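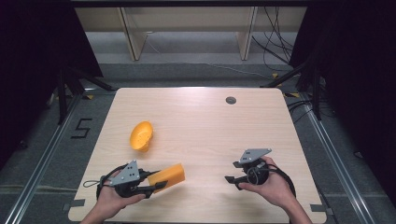 4.2 Setup and upkeep of the cell

All recordings at the Elascombe site were made in one cell, which we call Strand after the software that runs it. The cell is a wood-grain table with rounded corners, standing on carpet between two long aluminum rails, with dark curtains on both sides (Figure 4). The operator works with a hand-held gripper in each hand. The task set is small household handling: blocks, bowls, and similar items are picked up, turned, passed from hand to hand, and put down.

The supplier, Rivex, describes the grippers as needing no adjustment between sessions. We did not find this claim easy to accept. Jaw alignment was checked at the start of each session against a printed gauge, and the linkage was moved through its full travel by hand before the cameras were started. The check is crude. It catches a loose finger and probably misses slow wear at the pivots, so we make no claim that the grippers were in the same state in the last week as in the first. 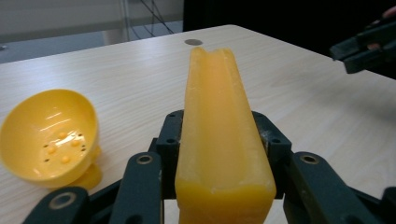 Wear also works in the other direction. Repeated clamping changes the surface of a soft object, and a block that has been gripped many times may not slip or turn the way a fresh one does. Earlier reports from this kind of cell list their objects by name and leave it there. We kept a log of when each object was put into use and retired it after 80 episodes. The limit was a matter of convenience, and we have no evidence that it is the right one. Some objects looked tired well before it – others could have stayed in use.

Cables were the most frequent cause of stops. A loop that hangs freely at the start of a session can tighten when the operator turns a wrist, and the operator then shortens the movement without noticing. Rerouting the loops around the back of the hand helped the operators' comfort. Whether it changed the recorded motion is harder to say, as we did not run the two layouts side by side. 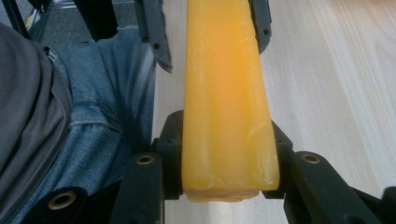
Of 2,596 episodes recorded, 2,542 passed the automatic check in the Terulance pipeline. The figure looks good and should be read with care. The check tests for dropped frames and lost tracking, and it has no view on whether the jaws were aligned or the object was worn. An episode recorded with a slightly bent finger will pass. We reviewed the rejected episodes by hand, but the accepted ones only in part – a larger review in November was cut short when the cell was needed for other work.

Camera calibration was repeated every Friday and after any knock to the mounting plates. Knocks were reported by the operators themselves, so light ones are likely missing from the log.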